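Week 4 handout: Good habits for door tasks in simulation

Hi again, everyone! Last week we got the Hirkano simulator running on the lab machines, and a few of you have already been opening doors with it (or trying to). So before you go any further, I want to go over the house rules. They're short, and I grade against them.

First, a word about why I'm fussy. A simulated gripper can bang into a wall 900 times and you won't pay a cent for it. That's lovely, but it also teaches sloppy habits, and then we move over to the Teixeira arm in March and I have to stand there with my hand on the stop button. I'd like to do less of that!

Rule 1. Look before you move

Save a wrist view at the start pose and study it. Ask what's near each finger, and write it in your log in plain words. "Door ahead" is too thin. I want to know which side the door is on, whether you can see the handle, and what's in the way.

Try it with the start view below. Both fingers are spread wide with nothing between them, the door is over on the right with its upright grey handle, and a black-and-white mechanical object is standing against the white door frame, right by the right finger. A straight sweep toward that handle would make me nervous. My log entry would say "object close to right finger, brown panel on left, plan path first."

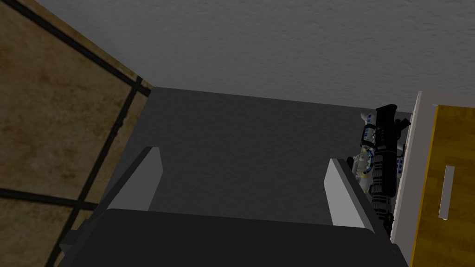
Rule 2. Set your clearance and leave it alone

Pick a minimum distance between the gripper and anything you don't mean to touch. We use 100 mm for free moves in this course. You can go closer for the final approach to a handle, but say so in the log and drop your speed first. Please don't shrink the number halfway through a run to make the planner happy (yes, I check).

Rule 3. Contact counts as a stop

If the gripper touches anything besides the handle, the run is over. Mark it as a fail, keep the recording, and start a fresh one. I once kept only my good runs for a whole term and had nothing useful to show when the Kondex planner started acting up.

Rule 4. Write down the seed

Every run gets its scene seed in the file name, like plarnus_3385. Without it I can't replay what you saw, and I can't give you credit for it either.

For next time: pick any start view of your own, write the Rule 1 entry for it, and bring one failed run to talk through. Everybody has one!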